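Ticket 201: Label printer skips every other label
Opened by: Wubit Birhane
Opened: 3/17/22
Status: Closed

Hi all, me again with the Tillach in the packing room! It's skipping labels. I send one address, it prints one fine, then feeds out a blank and sits there blinking orange at me. If I send a batch it goes print, blank, print, blank all the way down, so I'm burning through a roll of 300 in half the time (and these rolls aren't cheap).

What I tried before bugging you: turned it off and on, swapped the USB cable with the one from the front desk, and deleted and re-added the printer in Windows. No change. The test page you get by holding the feed button comes out the same way, with a blank after it, so I'm guessing it's the printer and the computer is off the hook?
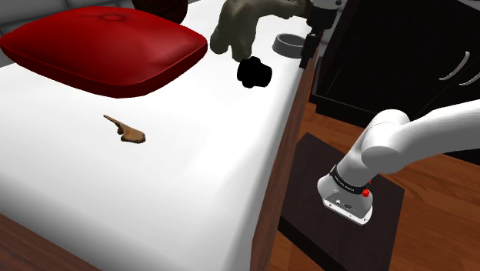 Oh, and we did change label suppliers. The old ones were Brabec and the new ones are Dulico, same size on the box, but I put them side by side and the gap between labels is a bit wider on the new roll. Could that do it? I ran the calibration from the menu twice and the second time it gave me error 42, which I can't find in the manual anywhere.

Update, same afternoon. Thulani wrote back and told me to open the lid and look at the little gap sensor on the left. Well, there was a strip of old label stuck right over it, glue and all! I got it off with a cotton swab and some rubbing alcohol, let it dry, and ran calibration again. No error this time. Still skipped one label in the first batch, though.

Update 2. Matěj had me change the media type from "continuous" to "gap" in the driver, which I must have reset when I re-added the printer (oops). Printed 22 in a row, no blanks. I've put the old Brabec roll back on the shelf as a spare.

You can close this one. Could somebody add error 42 to the help page, though? Casimiro says he had it last July and never wrote down what fixed it.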